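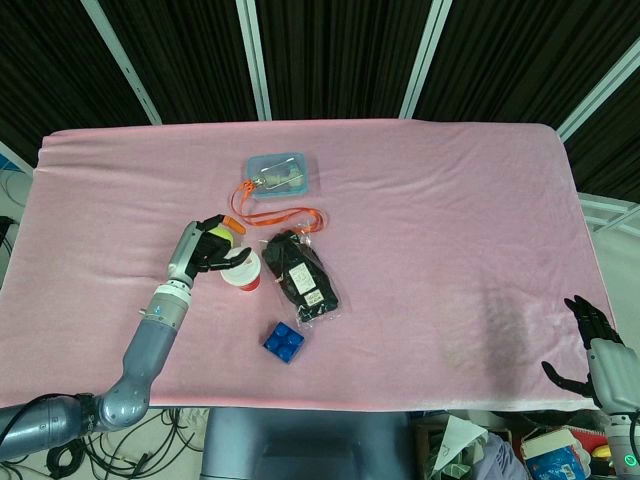
Looking for a couple of people to help me finish Kneath

Kneath is a two-armed robot I've been putting together in a shared workshop since May, and I've reached the point where one pair of human hands isn't enough. I'm after two people, maybe three, for one or two evenings a week through the winter.

The arms move and the hands open and close. What I'm stuck on now is picking things up off a table when the things are small, crowded together and all different - a paper cup, a ball, a toy brick, a lanyard that flops all over the place. I keep a pink fleece over the tabletop and change what goes on it from night to night. Gloves in a plastic bag are my current enemy (the bag crinkles and slides, and the fingers have no idea what to do with it).

So what would you be doing? Mostly driving the arms by hand control while I watch the logs, resetting the table after every try, and writing down what went wrong. I've got 2,117 tries saved so far and I'd love to get a lot more before spring. If you can code, great! I have a grip-planning program called Zutix that badly needs a second reader. If you can't, that's fine too, I'll show you the controls and most people get comfortable in an evening.

You'd be a good fit if you can do the same small thing 41 times without getting sloppy on the last few, and if you speak up when something sounds off. Soldering or cable-tidying skills would make me very happy - please say so in your message. You need to be 18 or over and okay with stairs, there's no elevator.

Pay is $205 a month per person out of my own pocket, plus dinner on build nights. I know it isn't much. You also get a key to the workshop and bench space for your own projects, and you're welcome to use the 3D printer as long as you bring your own filament.

The workshop is Clirkumier, unit 13, in the back building. Write to me through the Clirkumier message board under the heading "Kneath hands" by 15th October. Tell me which evenings you're free and one thing you've built or fixed, any size - a wobbly chair counts.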